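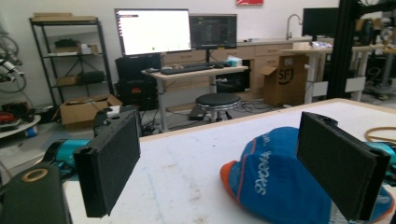 Speaker notes - The Cap on the Table
Kevser Tuncer, Saturday morning session, Paltatham

Search this site Search

Filed under: Talks & Handouts, Getting Organized, Shared Workspaces

(Wait for the back rows. People will still be coming in with coffee. Start anyway.)

Good morning! I'm Kevser, and I'm going to talk to you about hats. Well, I'm going to talk to you about one hat, and then about the stuff that lands on shared tables, and then we'll fold some caps together, which is the part you'll remember. There should be a cap on every chair. If you're sitting on yours, please don't feel bad, it's useful for later.

So I spent most of last year going into workrooms. Big ones, small ones, a couple of school labs, the finishing room at Clamau, two floors at Kerr. They call me in because the place feels messy and they can't say why. And I always start with the same thing, I stand at one table and look at it for as long as I can stand to.

Point to the slide. Blue cap, orange brim, orange piping on the seams. It's got white lettering on the crown and I can't read the whole word because the thing is so crumpled. Somebody designed that cap! They picked an orange for the brim and put it on the seams too, and now it's lying on the table like a dropped sock.

(Pause. They usually laugh here. If they don't, keep going.)

I love this cap, by the way. I've got a soft spot for anything with contrast piping. My mother sewed it onto everything we owned, pillowcases included, and it scratches your face, and I still love it.

OK. Part one, what a cap does on a work table.

A cap is a very particular kind of clutter. It isn't trash, so you won't throw it out. It isn't a tool, so it has no drawer. And it belongs to a person, or feels like it does, so you don't want to touch it. Coffee mugs are the same, and sweaters, and those single gloves. I call these the polite things. We leave them alone out of good manners and they sit there for months.

Ask the room: who has a polite thing on their desk right now that belongs to somebody else? Hands. (There will be a lot of hands.) Ask two people what it is. Last time I got an umbrella and half a wedding favor.

At Kerr we did a walk-through in March and wrote down every polite thing on both floors. 223 of them. I had guessed maybe fifty, and the floor manager had guessed twelve, bless him. Mugs won by a mile, hats came second. We put them all on one long bench by the door with a sign that said TAKE YOURS HOME, and people were so happy! One man found a scarf he'd blamed his brother for losing.

Part two, the table itself.

Back to the slide for a second. White top, a light wooden edge on the far side, and it's scuffed, those faint grey marks. I get asked about scuffs all the time. Should we scrub them, should we replace the top? My answer is leave them, if they're only on the surface. Try a damp cloth, try a little baking soda paste on a corner you don't care about, and then let it go. A work table is allowed to look like work happened on it.

What I do care about is the orange cable. See it curving along near the right edge? It's a nice bright color, so that's in its favor, you'll notice it before your sleeve does. But a coil on a tabletop takes up the room of a dinner plate and it slides. A hook under the edge of the table, screwed in, costs next to nothing. If you can't put screws in the table, there's a clamp-on kind. Plaltico makes the one I carry in my bag (I bought mine, they don't pay me, I wish). Pass the hook around. Get the hook back this time!

And then look behind, at the desk. Light wood top, grey metal legs, two monitors with the keyboard in front and the mouse to the right of it. Pale blue tissue box near the corner. I'm a big fan of a tissue box on a shared desk. It gets a spot, and everyone can find it without asking. When I say "give it a spot," that's what I mean. A corner is fine. You don't need a label maker. I own a label maker and I've used it mostly on the label maker.

(If running late, skip the next bit and go straight to folding.)

Part three, the numbers slide. Skip fast, these are in the handout. The finishing room at Clamau had 556 items on open surfaces when we started, and 409 when we'd finished the first pass. People see that and say, that's all? You only moved 147 things? Yes! And the room felt twice as big. The ones we moved were all on the tables where people put their hands. The shelves we didn't touch at all, and I'd do it the same way again. Start where the hands go.

Someone will ask about bins. I'm not against bins. I'm against buying the bins first. You go home with a stack of them and then you have to find things to put in them, and now you've got a hobby.

Part four, folding. Everybody stand up, caps out.

Hold it by the brim, front facing you. Push the back of the crown in toward the front, like you're tucking in a shirt, until the back sits inside the front. Don't crease it, just let it nest. If yours is stiff it'll fight you a little, and if it's soft like an old cotton one it'll flop right in. The brim stays open and keeps its curve. Now they stack, one inside the next, and ten of them fit in a shoebox.

If your cap's been lying in a heap for a while, don't iron it. Steam from a kettle, held well back, then shape it over a bowl and leave it overnight. A mixing bowl is too big for most of us. I use a cereal bowl with a towel over it, and my family has learned not to ask. Keep your fingers out of the steam, please, I've done it so you don't have to.

Or put up a hook! One row of pegs by the door, at shoulder height, and hats will go there by themselves. Hang them by the strap at the back so the brim doesn't get a dent in it. We put pegs in at Kerr and they were full by lunch, so leave space for a second row.

Questions. The usual ones:

What about the owner who never comes? Two weeks on the bench, then the donation bag. Put the date on the sign.

Can I wash it? Check the inside label. If there isn't one, cool water, a drop of dish soap and an old toothbrush for the sweatband. Test the colored parts first with a wet white cloth, especially a bright brim or piping, they can bleed onto the rest.

Do I do this at my own house? There's a pile of coats on my piano as we speak.

Handouts are by the side door, take two if you share an office. Caps are yours to keep. Hooks are not.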